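Clunthorpe Residents' Forum > Weather, river and flooding > Devex gauge and the text alerts

Started by fenside_mo, 3 June 2018

Has anyone else on the low side of Clunthorpe stopped getting the river texts? I had two in December and none since, and the Devex was well over the footpath in spring. Kitchen table stayed dry this time but I would like to know before it gets to the lane.
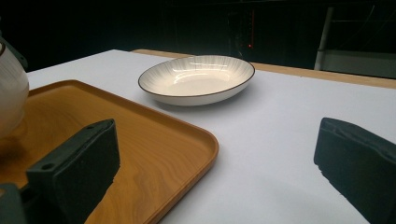
Chi-keung Chuang
Mine stopped as well. I rang the number on the old leaflet and was told the alerts now run off the Usenden gauge, and anyone signed up to the old one had to register again. I never had a letter saying so.

pumphouse77
There was a letter. It went out with the drainage rates bill, second page, small print. I re-registered and have had every text.

fenside_mo
I pay my rates through the landlord so I wouldn't have seen it. How many people is that likely to cover?

pumphouse77
The parish newsletter said 265 households were on the old list and 80 had moved over. So most of them are getting nothing.

Mitsuko Hamada
I moved over and I'm not sure it is an improvement. Usenden is upstream of the sluice. In the spring the text came when the water was already across the bottom of Sarkar Lane. The old gauge was by the road bridge and you could look at the board yourself on the way to the shop.

Chi-keung Chuang
Upstream ought to give more warning, surely?

Mitsuko Hamada
It would if the river was the only thing filling up. Our end floods from the drain backing up when the sluice is shut. The Usenden reading can be going down while our drain is coming up. It did exactly that in December.

pumphouse77
I don't agree with that. In December the drain was full of branches and nobody had cleared the grille. It has been cleared since and the spring water went down in a day. The gauge isn't at fault for a blocked grille.

Mitsuko Hamada
The grille was clear in spring and we still had water on the lane before the text.

pumphouse77
How long before?

Mitsuko Hamada
I didn't write the time down. I had moved the car by the time the phone went.

old_tup
The bridge gauge is still there, it just isn't connected to anything. The quote to put it back on the system was £3000. Spread over the lot of us that isn't much and I would pay my share. I've been here through worse than this year and the bridge board was the one thing everybody went by.

pumphouse77
It's £3000 to fit and then a yearly charge on top, which they haven't given a figure for. I'd want that in writing before putting my hand in my pocket. We already pay drainage rates.

fenside_mo
Could we have both? Usenden for the early text and the bridge for the late one.

old_tup
That's what I'd ask for.

Chi-keung Chuang
I re-registered this afternoon. You need your postcode and the reference off the rates bill. If you rent, they will do it over the phone without the reference, but you have to ask for the flood desk and not the billing line.

fenside_mo
Thanks, will ring them tomorrow. Mitsuko, if it comes up again could you put the time on here when it reaches the lane?

Mitsuko Hamada
Yes. I'll do it from the top of the lane where there's a signal.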